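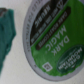

Home Notebook Stores Rotas Contacts
Search the notebook Go

Monday, October 28, 2024

Bench 2, tea corner and the pod sorting

Started on the pods at quarter past nine. Lahcen had left the two drawers from the Clumel cabinet on the bench with everything tipped in together, so the first job was getting them back into kinds. I sorted by lid, reading the name first and the roast line second, and put each kind in its own tray with a strip of masking tape on the front.

The Dark Magic lids are easy to pick out by the green label with the black band across it. The name is big enough to read from standing. The small print is another matter. I needed the desk magnifier for the roast line and for the characters on the foil rim, and after twenty minutes of that my eyes had had enough. Loubna suggested turning the lamp low and to one side so the foil doesn't throw the light straight back. Better. I have left the lamp like that, please don't move it.

Count after sorting:

Dark Magic, 35
Decaf, mixed makes, 13
Everything else, 67

The 67 includes the hot chocolate, which I have not split out. Rocío says nobody from the print side drinks it now, so I may give it to the front desk and let them get through it.

Two of the decaf had creased lids and one of those had a pinhole near the rim. Both in the bin. I went back over the rest with a thumb round the foil, pressing lightly, and found no more. If a lid gives when you press it and doesn't come back up, don't put it in the machine. We had grounds all through the needle holder in the summer from one like that and it took most of an afternoon to clear.

Machine

Descaled while I was sorting. One cycle with the solution, two with plain water. The first cup of plain water still smelt faintly of the descaler, the second didn't. Needle taken out, rinsed, poked through with a straightened paper clip, put back. It seats with the small notch facing you. I had it the wrong way round the first time and the lid wouldn't shut.

The drip tray has a hairline crack at the back left corner. Not leaking today. Sadao thinks the one from the old Zisow unit will fit and will look for it in the basement store.

Empties

Tried the peeling again. Cold pods left overnight peel far better than ones just out of the machine. Knife tip under the foil at the edge, lift, then pull across in one go. Grounds knocked out into the caddy for Nawal's compost, filter torn out, cups rinsed and stacked upside down on the rack. The lids go in a separate jar. I was quicker with the short blade than with the long one and cut less into the cup.

Rinsing is the slow part. I used the washing-up bowl and changed the water when it went dark. A sieve in the plughole is needed, the grounds collect in the trap otherwise and we know how that ends.

Drawers

Wiped out both, dried them, put in fresh liner cut from the Farouk roll. Dark Magic goes in the top drawer at the front as it is what most people reach for. Decaf top drawer at the back, with the tape label facing up. The rest in the bottom drawer, lids upwards. Please keep them lids upwards. On their sides they all look the same and people end up pulling out the whole lot to find one.

To do

Ask Rocío about the order before the Prunolon visit in November. No more hot chocolate on it.
Drip tray, Sadao.
Second caddy for the grounds, the present one was full by lunch.
New masking tape. The roll on the bench is down to the last turn or so.
Lahcen to have his drawers back tomorrow once the liner has stopped curling. I have put the heavy catalogues on it for tonight.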